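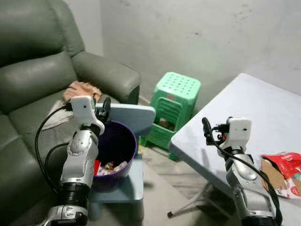
Category: Home & Living | Company News

Arkis Opens Sign-Ups for the 30-Minute Living Room

2025-02-19. Home goods company Arkis today opened sign-ups for its March tidying drive, which asks 506 households in Merkard and Gresum to clear one living room in 30 minutes. Cleaning the whole house is left to the ambitious.

Participants start with the sofa, where cloths go to retire, then move to the table and its snack wrappers. Trash goes in a bin. A bin on a stool counts, and so does a bin that is already fairly busy.

Each household gets a printed checklist and a roll of 100 trash bags, a number Arkis considers optimistic. Stools may stay where they are.

Sign-up is free at the Arkis store on Sekiguchi Street.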